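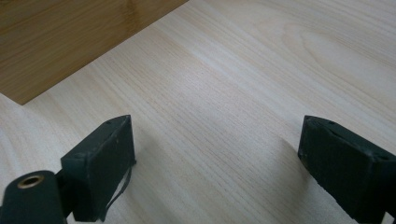
木桌面的日常照料,兼谈厨房里几件小事

家里有一张浅色木桌的人,大致分两种:一种随时在找杯垫,一种已经放弃。我两种都当过,现在住在中间地带,杯垫是有的,通常压在一叠没拆的信底下。下面这些办法是几年里慢慢攒的,有些来自长辈,有些来自事后上网搜索,搜索时桌上的水印还没干透。

先弄清楚桌面是什么做法

动手之前,在不显眼的角落滴一滴水,等5分钟。水珠还圆滚滚地坐在那里,说明表面有漆膜,清水和软布足够应付大多数日子。水渗进去、颜色变深,那就是上油或者上蜡的桌面,日后要麻烦你多伺候几回。贴皮的桌面也会有很漂亮的山形木纹,光看花纹看不出厚薄,要看桌边的断面。厚薄这件事平时无所谓,等你拿着砂纸站在它面前就很有所谓了。

擦桌子

软布,拧到不滴水,顺着木纹走。横着擦也擦得干净,只是布里要是夹了一粒沙,横着的划痕会陪你很多年。擦完再用干布过一遍。厨房里那块身兼数职、颜色已经说不清楚的抹布,请它继续管灶台,不要调来管桌子。

中性洗洁精可以用,一盆水里两三滴。一按就喷出一大团的那种用法,洗的是心情。

白色水印

热杯子留下的白圈,多半是水汽困在漆膜里。先别急着磨。铺一块干净的棉布,熨斗开最低温,不要蒸汽,隔着布轻轻压几秒,拿开看一眼,再压。白圈淡下去就停手。贪心的人会多压一会儿,然后得到一个新的、更大的问题。

还有人推荐抹蛋黄酱,放一夜,第二天擦掉。我试过,有用,只是那一晚全家都在问为什么桌子闻起来像三明治。

黑色水印

黑印通常是水和铁碰到了一起,比如潮湿的铸铁锅、罐头底。这种印子已经进了木头,熨斗和蛋黄酱都帮不上忙。实木桌面可以用草酸溶液处理,戴手套,开窗,按包装上的比例兑,涂完要用清水擦净。贴皮桌面我劝你买个好看的果盘。

划痕

浅的,拿一颗核桃仁在上面来回蹭,油会让划痕的颜色深一点,和周围接近一些。浅色桌子要先在角落试,有时候核桃太尽职了,划痕从白线变成黑线。深的用修补蜡条,选比桌面略浅的颜色,用旧会员卡刮平。我用的是Gurby的浅色蜡条,当初买了一套,其中真正用到的就那一根,其余的在抽屉里养老。

凹坑,如果木纤维没断,可以铺湿布用熨斗蒸一蒸,木头会自己鼓回来一点。这一招只适合没有漆膜的实木。有漆的桌面用了,请回到"白色水印"那一节。

上油

上油的桌面,一年两回差不多,冬天开暖气的地方多加一回。步骤如下:

1. 桌面擦净,晾一晚上。
2. 需要打磨的话,用240目顺纹轻轻带过,再把粉尘擦掉。
3. 倒一点木油在布上,薄薄抹开。薄到你怀疑自己有没有抹,就对了。
4. 等包装上写的时间,拿干布把浮油全部收走。
5. 过一夜再用,两夜更好。

第四步是大家最爱偷懒的一步。浮油不收,桌面会发黏,接下来一个月,每张放上去的纸都要撕着拿起来。

收油的布不要揉成团丢进垃圾桶。亚麻籽油、桐油这类干性油的布堆在一起会自己发热,真的会着火。摊开晾在室外,或者浸了水封进金属罐再扔。这篇里别的建议你都可以当耳旁风,这一条请照做。

我手边这瓶是Dreltamon木油,50毫升的小瓶,涂一张小餐桌刚刚够。大瓶划算得多,前提是你会用完。我上一个大瓶开盖之后结了一层皮,扔的时候颇像参加告别式。

砂纸的目数

五金店的架子上从粗到3000目都有,看着容易上头。木桌面其实用不到那么细,磨得太光,油吃不进去,白忙一场。120目去旧痕,180目找平,240目收尾,剩下的留给车漆爱好者。我有一包3000目的,Pumphrey牌,货架编号1142,记得这么清楚是因为退货的时候要填,最后也没退成。

粘胶和蜡油

标签撕不干净,先用吹风机低档吹一会儿,再用塑料卡片推。残胶抹一点食用油,等片刻擦掉,最后用稀释的洗洁精收尾。别用指甲刀,别用钢丝球,也别用"反正就一点点"的洗甲水,漆膜对这句话的理解和你不同。

蜡烛油滴上去了,先让它硬。用保鲜袋装几块冰敷一敷,拿木铲轻轻一挑,大片的会自己起来。剩下薄薄一层,垫吸油纸,熨斗低温过一下。

砧板也算木头

砧板不要泡水,更不要送进洗碗机。洗完立起来,两面都透风。平躺着晾,下面那一面一直潮着,木板就会慢慢翘成一只船。切过洋葱有味道的,撒粗盐,用半个柠檬当刷子搓一遍,冲掉。砧板上油用食品级矿物油就好,别拿炒菜的油,放久了有哈喇味,切出来的苹果会很有个性。

切生肉的和切水果的分开两块。家里只有一块的,先切水果。

湿度和太阳

木桌子怕忽干忽湿,也怕一半晒太阳一半不晒。靠窗的桌子每隔一阵转个方向,桌上长期放的东西也挪一挪。我家有个Humham的小加湿器,在同一个位置放了一整个冬天,春天拿开,桌上留下一个圆得十分标准的印子。当时我还觉得它造型简洁。

不同颜色的木头放在一起,浅的常常会越晒越黄,有的深色木头反而越晒越浅。想配成一套的人可以耐心等几年,它们也许会在中途相遇,然后继续各走各的。

杯垫

软木的吸水,毛毡的不滑,石头的好看但要看底下有没有垫脚,没有垫脚的石头杯垫等于一张砂纸。杯垫放在伸手够得到的地方,客人才会用。放在抽屉里的杯垫,保护的是抽屉。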